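PC Hardware Basics, Handout 4: The Processor and Its Socket
Hsin-yi Hsieh

Okay, last time we got the side panel off and talked about power supplies (please, please keep leaving those closed up). This time we get to my favorite part of the whole machine, the processor and the socket it lives in. I've been opening computers since high school and I still get a little nervous when I move that lever, so if your hands shake a bit, you're in good company.

Before you touch anything

Shut the machine down, flip the switch on the back of the power supply, and pull the cord. Then hold the power button in for a few seconds to drain what's left. Clip your wrist strap to bare metal on the chassis. Paint doesn't count! I see people clip onto a painted edge every October, and then they wonder why we make a fuss over it.

Clear your bench too. You want one small dish for screws, a lint-free cloth, a bottle of isopropyl alcohol, the right screwdriver and nothing else. Coffee goes on the windowsill.

What you're looking at

With the cooler off, the processor shows up as a square of brushed metal. That square is the heat spreader, a lid. The silicon itself is underneath, and it's much smaller than you'd guess. When someone in class says "the chip is huge," they nearly always mean the lid.

Around it is the retention frame, the metal piece that presses the processor down evenly. It's screwed to the board and the screws stay put. You do not need to take them out to change a processor, and I'd like you to write that in the margin, since last year two groups had the whole frame off before I got across the room.

Then there's the load lever, a thin metal rod that runs off to one side of the socket. Its job is to give you leverage. Modern sockets can have a couple of thousand contacts, and every one of them needs a bit of pressure, so the total force adds up fast. My own worksheet uses a made-up round load of 800 newtons for the arithmetic. Don't quote it to anybody, look up the real number for your board.

Memory slots sit close to the socket on purpose, because short traces help keep the signals clean. On bigger boards you'll find a bank of them on each side of the processor. That's lovely for memory capacity and terrible for your fingers, because the lever can end up reaching out over the slots. Watch where your knuckles go. The latches at the ends of the slots are plastic on most boards and they do snap.

Opening the socket

Push the lever down slightly, slide it sideways until it clears its hook, and let it come up slowly. Keep a finger on it the whole way. If you let go, it springs, and a sprung lever on a crowded board is no fun at all. Some sockets have two levers and they have to go in order, so check the manual or the little printed marks before you start.

Lift the frame by its tab. Now look for the tiny triangle on the corner of the processor and find its partner on the socket. Hold the processor by its edges only and lift it straight up. No wiggling, no tilting! Set it down in its plastic tray, heat spreader up.

With the socket open, keep everything away from the contacts, and I do mean everything: sleeves, hair, the end of your wrist strap, the corner of the cloth. Bent contacts can sometimes be fixed with a needle and a magnifier, but I've managed it maybe once in every few tries, and the one on my old Junen board took me an entire evening.

Putting it back

Match the triangles, lower it straight down, and let gravity do the work. It should sit flat by itself. If it rocks, lift it out and look again. Then frame down, lever down, lever under its hook. The lever will feel stiff toward the end and you may hear a faint creak. That's normal, and everyone's face when they hear it is one of the small pleasures of teaching this course.

Cleaning the heat spreader

Old thermal paste comes off with a damp (never dripping) cloth and patience. Wipe from the outside toward the middle so you don't push gunk over the edges. Give it up to 20 minutes if the paste is really baked on. Fresh paste goes on right before the cooler, about the size of a pea for a small processor and more for a wide one.

For next time

Read the socket chapter in the Naseo lab manual and do the pressure worksheet. The numbers you need are 2472 contacts and the 800 newtons I mentioned. Work out the force per contact and tell me whether it's more or less than you expected.

Also, bring your screw dish back. We're short again and the spare ones are in cabinet 252, which I can't get into until I find the key.
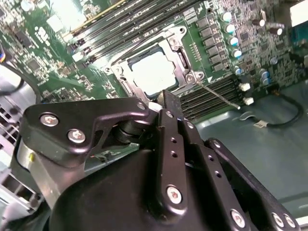

Figure 1. Processor in its socket, with the load lever running out over the memory slots.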